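Candus: montar una editorial pequeñita en un semestre
Memoria del proyecto, asignatura de Edición y Gestión Cultural

Empiezo por el nombre, que es lo que todo el mundo pregunta: Candus no significa nada. Lo sacamos de una lista larguísima que hicimos Ankit Mishra y yo una tarde de octubre, y era el único que a los dos nos sonaba a lomo de libro (yo defendía Iltov, que acabó siendo el título de la colección, así que tampoco perdí del todo).

La idea era publicar un libro de relatos breves traducidos, con todo lo que eso lleva detrás: elegir los textos, pedir permisos, traducir, corregir, maquetar y mandar a imprenta. Ankit se quedó con la traducción y yo con la edición y los números, que nunca han sido lo mío. Teníamos 1000 euros de ayuda del departamento y nos pareció una fortuna... hasta que llegó el presupuesto de la imprenta Merivau, ¡con una errata en nuestro propio nombre!

La corrección fue lo que más disfruté. Leíamos en voz alta, casi siempre en mi cocina, uno con el original y el otro con la traducción, y parábamos cada vez que una frase se atascaba.
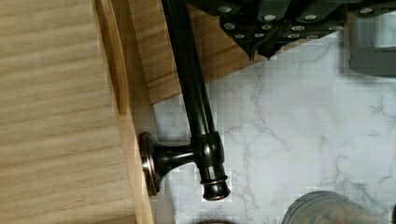
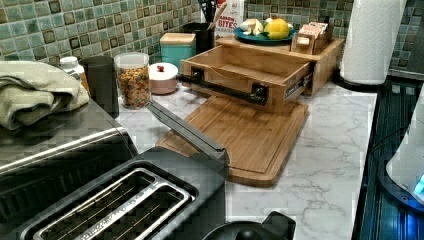 El relato que más guerra dio fue el de la barquera, porque la autora juega con un tratamiento de respeto que en español se queda cojo. Probamos con «usted», luego con «vos», y al final dejamos el «usted» y cambiamos el ritmo del diálogo. Ankit todavía no está convencido y quiero que conste aquí.

Para la maqueta usamos una plantilla que nos pasó la librería Mathur, con márgenes generosos y una letra que se lee bien. Con ella el libro se nos fue a 362 páginas, bastante más de lo previsto, y tuvimos que renunciar a las solapas para que salieran las cuentas.

¿Qué haría distinto? Pediría los permisos antes que nada. Hubo dos autores que tardaron muchísimo en contestar y trabajamos semanas sobre textos que podían quedarse fuera. También llevaría desde el primer día una hoja de estilo, que nosotros empezamos tarde y hubo que repasar todas las comillas otra vez (¡todas!).

El PDF final y el contrato modelo van en los anexos. Mathur nos ha guardado un hueco en la mesa de novedades, y Ankit ya está traduciendo el primer cuento del segundo volumen.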